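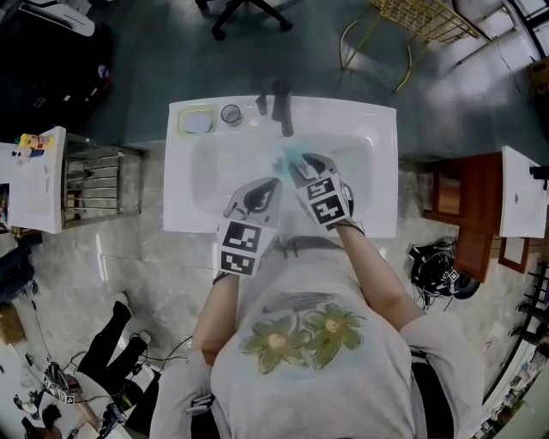 The Stulura is a pair of hand-held grippers you hire by the week to record ordinary jobs for a robot to learn from. It's put together by Cetton, a small firm in Tornley, and I look after this page because I've hired the thing twice and got asked about it so often that writing it all down seemed easier. You put your hands inside the grips, squeeze to close the fingers, and get on with whatever you'd normally be doing. A bathroom sink is a fair test of the shape, as both grippers have to reach down into a shallow basin and meet near the middle, with the tap and the soap dish close by on the back ledge waiting to be knocked. The square black-and-white markers on the outside of each body are there so the software can work out where the gripper is, and you do have to learn to keep your sleeves off them.

Home - Kits - Software - Hire - Reviews - Talk

Name and background

Cetton started out mending workshop tools and came to grippers sideways, when a customer wanted a handle that felt like a robot's hand from the inside. The first Stulura went out on hire in December, to a college in the next county, and came back with a cracked handle and a very long list of complaints (I've seen the list, it's fair). Most of what was on it has been put right. The name doesn't stand for anything, as far as I can find out. Lleucu Landeg, who answers the phone and also packs the cases, told me they liked the sound of it.

What you get

The hire case holds a left gripper and a right gripper, spare finger pads, a charger, a bag of cable ties and a printed card of markers to stand on your worktop. The software is called Koo and you download that yourself. A full charge gives you 80 minutes of recording, and I'd plan on less if you're the sort of person who leaves it running while making tea - I am.

There are two kinds of finger. The hard ones pinch well and are what I'd use for cloths, labels and anything thin. The soft ones are black pads set in a V with a mesh-like inner face, and they're much kinder to cups and fruit. Swapping them takes a small screwdriver and a bit of patience. Do it over a tray, please, the screws are tiny!

In use

It feels very odd for the first half hour. You've lost your fingertips, more or less, and simple things like picking up a bar of soap turn into a proper performance. Then something clicks and you stop thinking about it. My wrists got tired before my arms did, and I found I was holding my elbows out like a chicken until Lleucu told me to drop my shoulders.

Rooms matter more than I expected. Koo likes steady light and plenty of fixed things to look at, so a room with furniture and railings and shelving in it suits it better than a bare corridor.
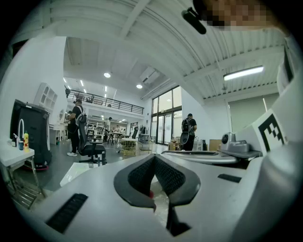 Do you need to own a robot to hire one of these?

You can do all the recording without a robot anywhere near you. Koo saves the session to a laptop, and whoever does have the robot can pick the files up from there. If you're only gathering recordings for somebody else, you'll never have to touch that side of it at all.

Setting up and starting a recording takes me two minutes now and took most of a morning the first time. The order is in the leaflet, but the leaflet is folded so that you read step four before step three, so watch out for that. Switch both grippers on, stand the marker card where both can see it, open and close each set of fingers fully, and wait for Koo to beep. If it beeps twice, one of the grippers hasn't found the card and you start again. I've had the best luck standing still for the beep and moving slowly for a few seconds after it.

A desk or table at elbow height is a good place to begin. Big marker cubes can be hired as well as the flat card, and I prefer them, partly as they don't blow over when someone opens a door.
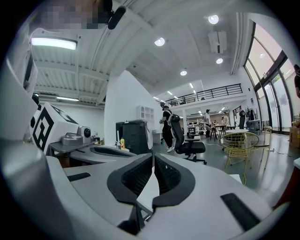 Cost and hire terms

A week's hire is £90 and the case goes back to Tornley by courier, with the label already inside the lid. Longer hires are cheaper by the week but you have to ring up and ask. Finger pads count as wear and tear, handles don't. There's no weekend rate, which I grumbled about at the time and would still like to see changed.

Koo is free while you've got the case. Your recordings stay yours afterwards and open without it, though the little viewer that lets you skip through them is locked once the hire ends, so make your notes before you post everything back.

Complaints and known faults

The left grip is stiffer than the right on every set I've tried. Cetton says it eases with use. Small hands struggle with it, and my sister gave up on hers and did everything right-handed. The beep can't be turned down either, and my dog leaves the room when he hears it.

Last updated 26 July 2021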